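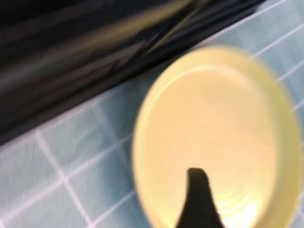
Yellow dish, pale gridded surface.

Setting up a dish rack on a table against a wall

Filed under: Kitchen, small spaces
Text: Saranya Sastry. Checked by Kvido Kolář.

These instructions cover a freestanding wire rack with a separate drip tray, used on a table instead of a counter beside the sink. The tray has no spout, so water stays in it until it is emptied by hand. For racks that drain into the sink, see the Sullero page.

You will need:
Wire rack with removable dividers
Ribbed drip tray to fit
Wipe-clean tablecloth
Tape measure
Dry cotton towel

1. Measure the table

Measure the depth from the wall to the front edge and the usable width. A 21 inch rack needs its full width plus a hand's width at one end for lifting the tray out. Check the table for level in both directions. If it tilts, shim the legs before the cloth goes on.

2. Lay the cloth

Wipe the table and let it dry. Spread the cloth and work air out toward the front. A cloth with a printed grid can be squared to the wall by eye: set one line parallel to the wall and leave the others alone. Fabric cloths stain under a tray within weeks and are not suitable. Do not pin or tape the back edge.

3. Position the tray and rack

Set the tray down first, long side to the wall. Lower the rack into it and press on each of the 4 corners in turn. If a corner rocks, the foot is sitting on the tray lip. Lift and reseat. Slide rack and tray together toward the wall and stop just short of contact. Wire that touches paint will mark it.

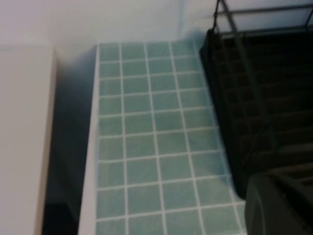

Can the rack stand against a painted wall with no splashback?
Use a washable paint and keep a small gap behind the rack. Splashing from plates that have been shaken over the sink first is minor. Wipe the wall when you wipe the tray.

4. Check the ribs

Look at which way the tray ribs run. Ribs running lengthwise carry water toward the short ends, so that is where residue collects and where the brush should go. Usha Kurup's notes on hard water, item 373 in the archive, list the descaling mixes we use. Vinegar is adequate for a plastic tray. Rinse it off afterward and keep it away from chipped wire coating.
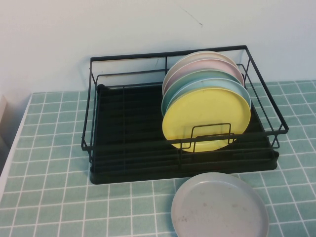
Sarmiento, 12th November

Revised loading section. The earlier version had plates spread over the full width, which left no place for bowls.

5. Load the plates

Keep all plates in one half of the rack, upright, one to a slot. The black rack here has five in the right half, yellow at the front, then blue, green, pink and cream against the wall side, and the left half is open down to the ribs. Let the plates lean the same way. A plate that leans against its neighbor across a large area dries slowly at the contact patch; move it one divider over.

Bowls go in the open half, rim down and tipped. Load them last and take them out first.

6. Empty the tray

Unload the rack, lift it clear, and carry the tray to the sink level. Dry the cloth underneath before putting the tray back. Once a week, wash the tray with dish soap and a narrow brush, and run the towel along the lower wires.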